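A calça que não quer ser retângulo

Dobrar roupa é a única tarefa doméstica que se desfaz sozinha durante a noite. A louça lavada continua lavada até alguém almoçar. A camiseta dobrada, essa, amanhece com outras ideias. Passei boa parte de maio tentando entender por quê, com uma gaveta aberta, uma mesa limpa e uma paciência que minha família descreve como recente.

O método em voga pede pouco: uma superfície lisa, uma caixa rasa e a disposição de tratar cada peça como correspondência a ser arquivada. A superfície importa mais do que se imagina. Na cama, o tecido afunda e a dobra sai torta; no sofá, o gato opina. Mesa, portanto, e de preferência sem nada em cima além da caixa e da peça da vez. 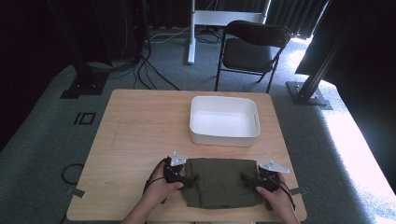
A caixa, por sua vez, tem de ser baixa. Comprei primeiro uma alta, da Meslow, bonita e inútil, em cujo fundo três pijamas passaram o outono sem notícias do mundo. Depois troquei por uma rasa, da Wulus, em que se vê tudo de uma vez, inclusive o que se preferia ter esquecido. Paredes baixas obrigam a uma certa modéstia: cabe o que cabe, e o resto vai para a conversa difícil sobre doação.

Na loja da Pestport, onde fui me informar, a seção de organização ocupa um corredor inteiro. Há divisórias de 3 larguras, etiquetas, cabides de veludo. Anotei o preço de um conjunto completo para armário de casal, R$ 400, e voltei para casa com um único cesto e a sensação de ter resistido a uma seita. 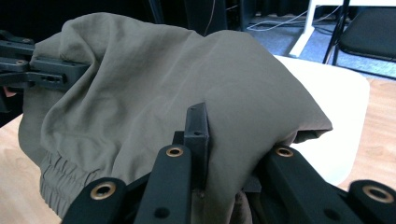
Calças são o capítulo ingrato. A camisa ao menos tem ombros, uma gola, alguma vontade de simetria; a calça chega à mesa como um argumento pela metade. E pior quando há elástico. Uma faixa franzida como a deste pano verde-oliva, com aquelas fileiras apertadas de preguinhas, puxa o tecido para dentro e estraga qualquer linha reta que se tente impor ao resto. O truque que funcionou comigo foi esticar o elástico com as duas mãos, alisar a partir dele e só então dobrar ao meio. Ele volta a encolher, claro. Mas encolhe dentro da dobra, onde incomoda menos.

O manual da Qian que acompanhava meu cesto sugere dobrar em terços e depois em terços de novo, até a peça ficar de pé. A minha nunca ficou. Ficou recostada, como quem espera ônibus - e assim foi para a gaveta, entre duas vizinhas mais firmes que lhe davam apoio.
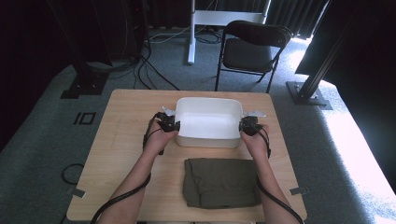 Resta o transporte, que os manuais ignoram. Uma caixa cheia de roupa dobrada se leva com as duas mãos, uma de cada lado, em passo de procissão. Quem tenta carregá-la com uma só, para atender o telefone com a outra, aprende bastante sobre centro de gravidade e recomeça pelo elástico.

Minha gaveta de baixo continua em ordem desde a última arrumação. A de cima tem meias, e sobre meias ainda não cheguei a um acordo com ninguém em casa.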